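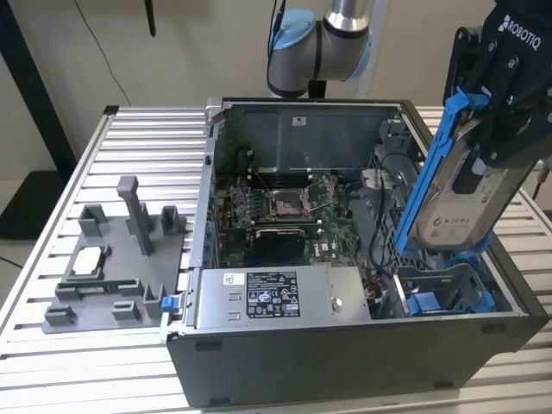 Drive caddy

A drive caddy (also drive tray, drive sled or drive carrier) is a removable holder that carries a hard disk drive into the bay of a computer case. Most are molded in plastic, often in a bright color such as blue or green that marks the part as one meant to be handled. A caddy for the common 3.5-inch drive wraps around the edges of the disk and leaves the label in view.

Design

The typical desktop caddy is a marvel of thrift: one flexible piece of plastic with a rail along each long side. Short pins on the inside of the rails fit the screw holes that drive makers already put in the sides of the disk, so the holder is simply spread a little, snapped over the drive and let go – no screwdriver at all! The rails then slide along guides in the bay until a latch clicks. Some versions add rubber rings around the pins, which soften the hum of a spinning disk.

Fitting a drive

The computer is shut down and unplugged, and the side panel comes off. Many people lay the tower on its side, which gives a wonderfully clear view of the motherboard, the power supply and the bays. The caddy is lined up with its guides and pushed in gently, and the data and power cables are connected afterward or beforehand, depending on which way the bay faces. Loose wires should be tucked away from the opening.

Compatibility

Caddies look alike but rarely swap between makers, or even between two cases from the same one. The hobby catalog kept by Bahman Sharifi in Wovdale lists 221 desktop types, and over 21 of them differ only in the shape of the latch. Collectors are especially fond of the early Casell trays, whose rails were screwed on separately. Smaller 2.5-inch drives need an adapter plate, though some later caddies have extra holes for them.

See also

Drive bay
Hard disk drive
Computer case
Hot swapping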